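Home | Knitwear | Folding | Storage | Gallery | Notes

Cable Knit on the Flat: Gallery

Flonia Knit Care Notes, sheet 18

Cable knit is thicker than plain stockinette of the same yarn weight. The crossed stitches pull the fabric in widthwise, and the ropes stand proud of the ground between them. Both properties affect how a garment should be laid out, lifted and stored. This gallery covers one garment, a mustard-yellow piece with a button front, handled on a made-up bed. A bed is an acceptable work surface for folding. It is too soft for measuring or blocking.

The terms used on this page follow the Cirnar stitch chart. "Column" means one vertical run of crossings. "Channel" means the recessed strip between two columns.

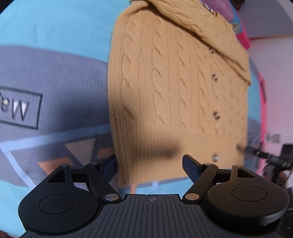 Checking the front comes before any folding. Hold the garment up or prop it so that the columns hang vertically, then follow each channel from the collar down to the hem. A channel that wanders indicates that the piece has dried under uneven tension. The placket is the second reference line. With four buttons down the front, as on this cardigan, any bowing between them is easy to find by eye. The hem ribbing should be left relaxed during the check. Stretching it by hand gives a false reading and can set a flare in soft wool.

Laying down: lower the body first and the sleeves after. Smooth outward from the placket with the palm flat. Fingertips catch in the crossings. Do not pull on a cuff to straighten a sleeve; move the whole sleeve from the underarm.

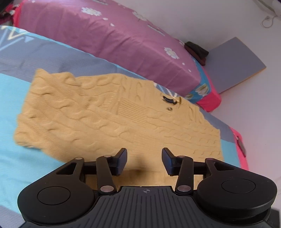 Mustard cable knit spread on a geometric-print duvet, label patch and one small button showing.

Ribbed sections lie flatter than cabled ones and take a crease sooner. Where a rib panel meets a cable panel, place the fold line in the cable. The extra bulk makes a rounder bend, and a rounder bend drops out faster when the garment is next worn. The Birklow folding board, 2 mm thick, is suitable for holding the line while the side is brought over. Remove the board before the second fold. 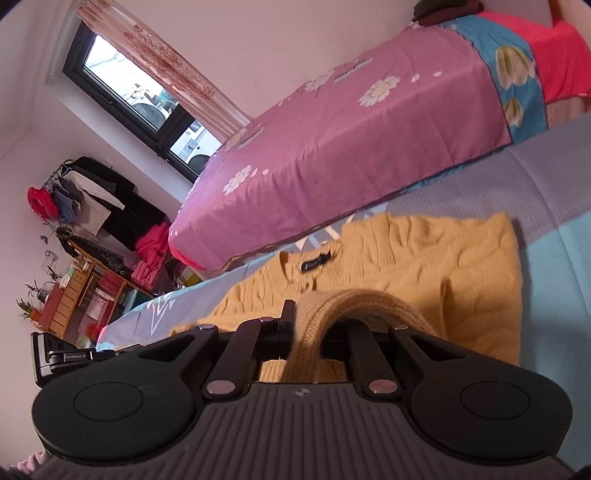
Lifting by the hem is acceptable for short moves across the bed. It is not a carrying grip. Over any distance the full weight hangs from a few courses of rib, and the rib lengthens. For carrying, fold first and support the bundle from beneath. A heavy cable cardigan of the type tested for the Lytvynenko storage notes weighed 1,164 grams dry, enough to distort a hem if it is left hanging overnight.

Folding sequence: button the front, turn face down, bring each side in toward the center back, lay each sleeve down its own side, then fold the hem up to the shoulders. Heavy pieces should be folded in half only. Thirds produce a stack that is too thick for a standard drawer.

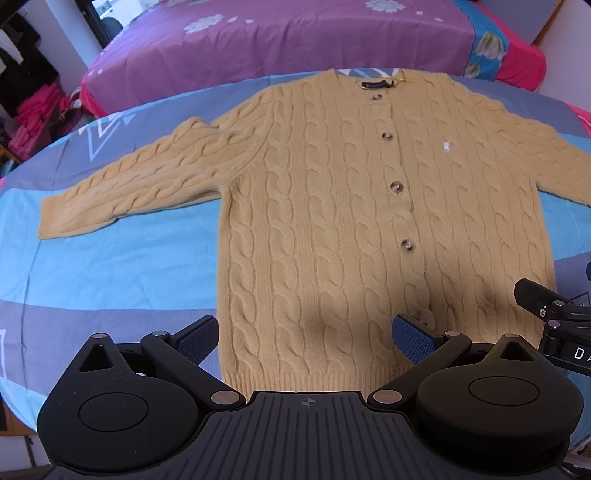 Buttons should be fastened before the garment is turned. An open placket shifts during the turn and the two fronts end up at different lengths. Fasten from the bottom. Check that no button is sitting under a cable on the opposite side, as the pressure leaves a round dent in the knit after a season in storage.

Stack no more than 10 folded knits on one shelf, heaviest at the bottom. Pieces put away in May should be refolded once along different lines before fall.

Sheet revised October 6, 2026.

Contact | © Flonia Knit Care Notes | Back to top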